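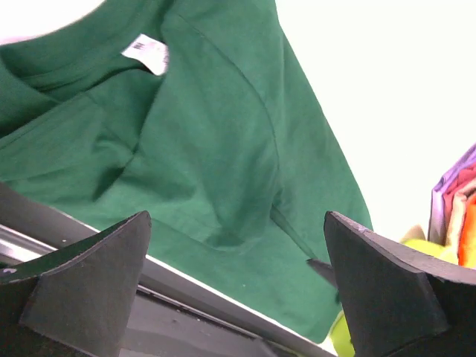 Dark green cotton T-shirt with a white label inside the neckband

Spirality, also called fabric torque or skew, is a form of dimensional distortion in weft-knitted fabric in which the wales (the vertical columns of loops) lean away from the perpendicular to the courses (the horizontal rows). It is most pronounced in single jersey made from single cotton yarn. In finished garments it shows as side seams that rotate toward the front and back of the body, usually after laundering.

Terminology

Mill usage varies. "Spirality" is normally kept for distortion arising from the yarn and the knitting machine, while "skew" or "bias" covers any departure from squareness, including that introduced by careless finishing. "Course drop" refers to the slope of the courses produced by a multi-feed circular machine. Older trade texts use "wale drift" for the same group of faults.

Causes

Yarn liveliness. A spun yarn holds residual torque from twisting. Once knitted, each loop tends to rotate inside the structure as the yarn tries to untwist, and the wales incline as a result. Yarn with Z twist inclines the wales to the right on the technical face, and S twist to the left. Higher twist increases the effect.

Machine feed. On a circular machine every feeder lays down one course per revolution, so the courses follow a helix. A larger number of feeders gives a steeper helix. Depending on the direction of machine rotation, course slope may add to the effect of yarn torque or partly offset it.

Fabric tightness. Slack fabrics leave loops more room to turn. Raising the tightness factor reduces spirality, at the cost of a heavier cloth with a firmer handle.

Relaxation. Fabric held under tension in finishing may appear square on the roll. Wetting and tumbling release the tension, and the distortion then develops over the first few wash cycles.

Measurement

Two approaches are in common use. In the first, the angle between a wale and a line drawn perpendicular to the courses is read with a protractor on a flat, conditioned specimen. In the second, a square is marked on the fabric, the specimen is laundered, and the displacement of the corners is expressed as a percentage of the side length. On finished garments the seam displacement at the hem is divided by the length of the side seam.

The Carley method is a variant of the second approach, using a 500 mm square and 3 wash cycles with the specimen dried flat between them. The Ndlovu template, a clear sheet ruled in degrees, is used for the angle reading and can be laid on a garment without cutting it.

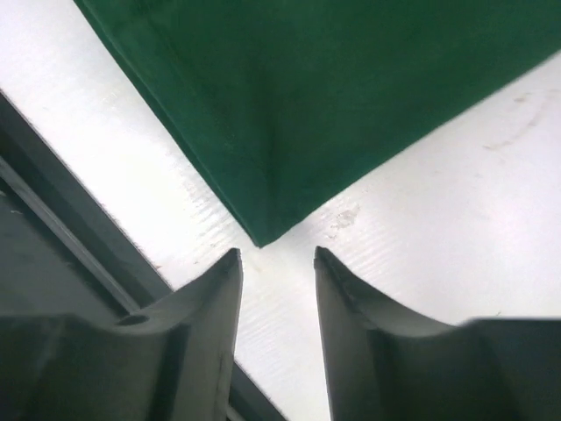 Younes Benkirane has objected that percentage figures taken on garments should never be set beside angles taken on piece goods, as the seams, hem and neckband restrain the cloth and give a lower reading than the same fabric would show unsewn. Test reports generally state which kind of specimen was used, though supplier data sheets often leave it out.

Reduction

Plied yarn is the most effective remedy. When two single yarns are twisted together in the direction opposite to their own twist, the torques largely balance and the wales stand close to vertical. The added cost limits plied yarn to better-quality goods.

Alternating S and Z yarns on successive feeders gives a comparable balance in the fabric as a whole – the two must be kept carefully apart in the store, usually by tinted cones. Steaming or wet-setting the yarn before knitting lowers its liveliness for a time, although part of the torque returns in the first wash.

At the finishing stage, open-width fabric may be skewed on the stenter to oppose the expected lean. Resin treatment 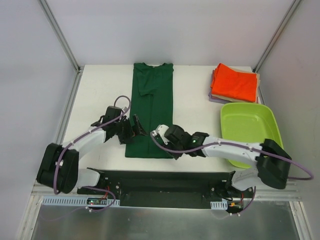 holds the loops in place by cross-linking the cellulose, with some loss of strength and softness. Compacting controls length shrinkage and has little effect on spirality by itself.

Tubular goods without side seams hide the fault from the wearer, though a printed motif or stripe may still appear to turn.

Commercial limits

Limits are set by agreement between buyer and mill. The Plullow specification, revised in March 2018, allows a wale angle of 2 degrees on interlock and a wider allowance on single jersey. Flinia lists garment displacement only.

See also

Course (knitting)
Interlock
Tightness factor
Twist liveliness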